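Hand guiding vs. remote control for counter pickups

Forum: Teaching and Demos

slowgripper
Been going back and forth on this all March and I'd like to hear from people who've done both. I'm teaching an arm to pick things up off a kitchen counter. I started in the real world, grabbing the wrist and walking it through the motion by hand, and I got 40 demos that way before my shoulder gave up on me. Then I switched to driving a simulated arm in Firnar with a Treller controller ($549, ouch, my wife knows, it's fine). The remote demos feel worse to make but the files look cleaner. Am I kidding myself? Is there any reason to go back to dragging the thing around?

mossbank
Yes, there's a reason. When you hold the wrist you feel the contact. You know when the fingers touch the counter, you know when you're pushing too hard, and you slow down without thinking. With a stick in your hand you're guessing from a screen. My remote demos were full of little stabs at the table. I went back to hand guiding and haven't touched the controller in months.

tinsnip_ray
Disagree with mossbank, at least for anything with a camera. Your hands and forearms are all over the hand-guided recordings. I trained on a batch like that once and the arm did fine as long as I stood next to it holding on. Took my arm away and it just sat there!! Remote control gets you out of the shot.

mossbank
You can record the joint positions by hand and then play them back with nobody in view. Record the camera on the replay. People have been doing it that way forever.

tinsnip_ray
Sure, and then every demo takes twice as long, and if the object got nudged while you were guiding, you have to put it back exactly where it was or the replay grabs air. I don't have that kind of patience.

slowgripper
OK so the replay thing is what I was doing, and ray is right that it's a pain. Bottles were the worst. I'd brush one on the way in, not notice, and then the playback would close on nothing. In Firnar I can at least reset everything with one key. But mossbank, I hear you on the feel. I do get the stabs. Mostly it's on the way down, when I can't judge how far the fingertips are from the counter.

ladi_uzor
Hi, Ladi Uzor here, I run the teaching bench at Amadi over in Vurham. We do both and I don't think it's one or the other. We hand guide anything where force matters, so wiping, pushing, lids. Picking up loose stuff we do by remote. For the stabbing, turn the speed scaling way down on the vertical axis only and leave the sideways motion alone. It feels odd for an hour and then you stop noticing. Also check how long your demos run. Ours got a lot better when I made people redo anything over 700 frames, because the long ones were mostly somebody hovering and dithering - and the policy learns to dither too!

mossbank
The vertical scaling is a good tip, I'll give you that. I still say a new person learns more about the task from a day with their hand on the wrist.

slowgripper
Just looked and a bunch of mine are over 700, haha. I hover a LOT. Going to try the slower vertical tonight and throw out the long ones.

One more question while Ladi's around. Do you come in with the fingers shut or open? I tend to bring them down pressed together and then open up once I'm low, so I'm less likely to clip something on the way. My counter has a little brown ball, the round glass bottle and a cup tilted slightly at an angle, and they're close enough that open fingers make me nervous. I've been bringing the hand down behind the row, on the ball side. Screenshot from Firnar:

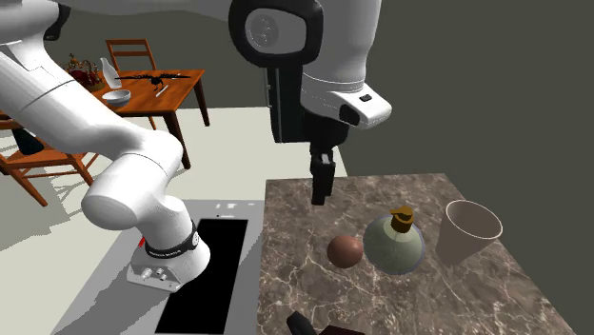
Re: fingers open or shut?

ladi_uzor
I'd open them up higher. With the tips that near the marble you'll be doing the opening, the sideways move and the height correction all at once, and that's probably where your hovering comes from. Start with the ball, leave the tilted cup for last. And save one run where you go for the cup from its far side, I'm curious how it looks.

tinsnip_ray
I go in shut and I've had no trouble, for what it's worth. Depends how crowded the counter is. Post the frame counts when you've redone them!

slowgripper
Will do. Trying both ways after dinner, 40 new ones if my thumbs hold up.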